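Tindall Street Dance Share: notes from the July planning meeting
Typed up by me, Tia, so blame me for the spelling

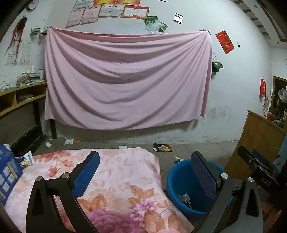
Declan Bunting wanted it in the notes before anything else that two evenings is too short a run, and that the spring share lost half its possible audience because word only got around after it closed. He'd like a Sunday matinee added. I said I'd love one too, but the hall in Dreltville charges extra on Sundays and we'd have to find the money first. We parked it and came back to it later (see below).

Present: me, Declan, Aniela Piątek, Barry Entwistle. Cyril Bellamy joined by phone and dropped off twice, so if he remembers any of this differently, he should write to me.

Notes from last time: approved. Barry pointed out that I had written "lightning" for "lighting" all the way through. Fixed!

The lineup
Aniela has watched all the submissions and brought a short list. We have room for four pieces at no more than 10 minutes each, and she was very firm about the 10, after the duet in spring that just kept going (I loved it, for the record). Her top choices are the trio from Danolbridge, a tap solo, and a group work with live cello. The fourth slot is between a solo with spoken text and a duet that is still only half made. Declan argued for the duet, on the grounds that showing unfinished work is why we started this. Barry thought the solo was simply stronger. We went back and forth for a good while and then voted, and the duet got it, three to two. The solo gets first refusal on the winter share, and I'm going to call the dancer myself so she doesn't have to hear it in an email.

The floor
Still the big headache. The trio and the duet both have a lot of floor work, and the hall's boards have splinters along the upstage side. Orex will rent us a roll-out dance floor for $200 for the weekend, delivery included. Cyril asked if we could borrow one from the school in Danolbridge as we did before, and Aniela reminded him that it came back with a rip and we're still a bit in the doghouse over that. Agreed to rent. Barry will book it and measure the stage again before he does, please, Barry.

Tickets and seats
The hall seats 116 with the risers out. Declan wants to leave the front row off so the dancers have more room, and everyone was happy with that. Prices stay the same. We'll keep pay-what-you-can at the door on opening night, which I was worried about, but Cyril says it came out fine in spring and he has the numbers to show anyone who asks.

Back to the matinee
Aniela had the bright idea of asking the hall whether they'd waive the Sunday charge if we ran a free kids' workshop in the morning. It's worth a try! She'll teach it if they say yes. If they say no, we stick with two evenings and Declan promises to stop bringing it up (he laughed, but I wrote it down).

After-show talk
Short one. Barry is moderating. We all asked him to take questions from the audience sooner this time, and he took it well.

To do
Aniela: write to the four chosen groups, ask the hall about Sunday.
Barry: measure, then book the floor with Orex.
Declan: poster draft, with the cello mentioned this time.
Cyril: send round the spring door figures.
Me: call the solo dancer, get the program text together.

We stopped at 9:10 when Cyril's phone gave out for good. Next meeting is at Aniela's, same time, and she says to use the side door.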